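Workshop tips: comparing two grippers at home without fooling yourself

I test small robot grippers in the evenings, mostly for picking up household things. This winter I compared two pairs of fingers, the ones from Erko and a set I ordered from Ikonen. Below are the tips I wish I had written down before I started. They are in the order I needed them.

Clean the fingertips first
Wipe both fingers with a dry cloth before every session. Skin oil from your hands changes the grip more than you expect, and lint from towels is even worse. I once blamed the Ikonen fingers for dropping a sock, and then I found a thin layer of fluff on the left one.

Use the same objects in the same order
I keep a box with a sponge, a wooden spoon, a sock, a small cushion and an empty yogurt cup. Each object gets 48 tries with each set of fingers. It is boring, but with ten tries my results were different every evening.

Check the wrist camera before you tighten it
Close the fingers and look at the live picture. You want to see both tips, with enough room past them to find the object. Also check which way is up. If the camera is mounted a quarter turn off, you can rotate the picture in the software, but do it before you record anything. I forgot this and had 277 clips to turn later.

Look at your lamps through the camera
Your eyes forgive a bright ceiling, a small camera does not always. In a living room with hidden LED strips and spotlights, the ceiling can take all the brightness and the furniture becomes dull. A black finger in front of a gray sofa or carpet is then harder to separate from the background. Try locking the exposure on the object, or turn the ceiling lights off and use one floor lamp.

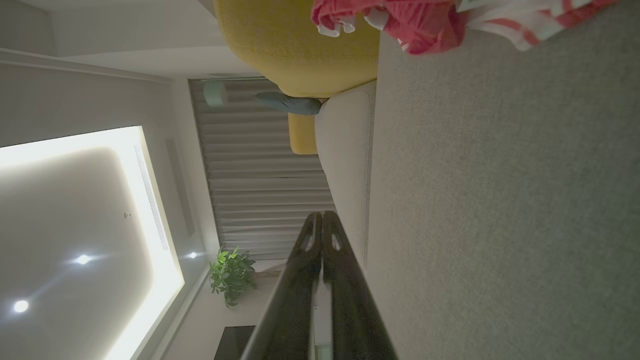

Write down the closing force
The controller from Tetis shows a number from 0 to 511. It is not in newtons, so do not compare it with another controller. I write the number on paper tape and stick it to the object box. For the sponge a low value is enough, but for the spoon I had to go higher.

Let the motor rest
After a full round I wait 5 minutes. A warm motor may close a little differently, and it is not fair to the second set of fingers. I also change which set goes first each evening.

Screws and spare parts
Keep the finger screws in a jar lid with a magnet under it. The shop in Stotbridge sells them in bags, but the short ones are often out of stock - buy two bags if you see them. Do not use the long ones "for now", they can touch the gear.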